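Ninwood Game Night – Console and Play Area Safety Check
Checked by: Ximeng Deng
Date: 15 February 2023
Setup: 3 consoles, one retro corner, one snack table

I love doing this walk-through, because it means the new season is nearly here! Comments are under each item. Anything marked FIX needs doing before doors open.

1. Power strips and outlets – OK
One strip per console, none plugged into another strip. The strip behind the Karimi racing rig has its own wall outlet now, which is a huge improvement on October, when the whole row went dark in the middle of a final lap.

2. Cables across walkways – FIX
Everything along the back wall is clipped down and looks great. The long video cable to the projector still crosses the path to the restroom. Tape it flat for its full length (the wide cloth tape, please, the shiny stuff peels off the carpet) or move the projector to the other side.

3. Screens and stands – OK
Gave every screen a gentle push from the front and from each side. No wobble. The big one has both safety straps on, and Ánh tightened the left one.

4. Console ventilation – OK with comment
Good space behind all of them. Please don't stack game cases on top, though. I took a pile of six off the middle console, and the vents were completely covered.

5. Controllers and batteries – FIX
Two pads have cracked battery doors. Both are in the red tub and should stay there until the new doors come. All the rest got a full check: sticks, triggers, wrist loops. The wrist loops matter most for the bowling game, as anyone who played Breltov Lanes last season will remember. What a throw that was!

6. Food and drinks – OK
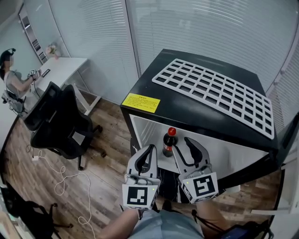 Drinks with caps stay welcome at the seats, and open cups stay at the snack table. That rule worked so well last season that I'd keep it word for word. Paper towels are under the table, and there's a second roll by the retro corner.

7. Motion play space – OK with comment
The floor mat is down and the edges lie flat. Players should have two big steps of clear space on every side, so the beanbags need to go back a bit more when the dancing starts. Ánh Trương has offered to mark the line on the floor, and I think that's a wonderful idea.

8. Flashing light warning – OK
The sign is up at the entrance and again beside the Jovamer station. Jovamer has a brilliant opening sequence but it does strobe, so whoever runs that station should say so out loud to each new group. There's a menu setting to turn the flashes down – leave it on for the early session, when the younger kids are in.

9. Sound levels – OK
Stood in the middle with everything running. We could talk without shouting. Headphones for the retro corner are wiped and hanging on their hooks.

10. Exits and lights – FIX
Both doors open freely. The lamp over the side door flickers and needs a new bulb. Keep the costume rack away from that door too, even if it does look fantastic there.

11. First aid kit – OK
Full, sealed, on the shelf by the sign-in desk. Added more small bandages and a cold pack.

Still open: item 2, item 5, item 10. I'll come by and recheck all of them with Ánh once the tape and the bulb are here. Can't wait to see this place full again!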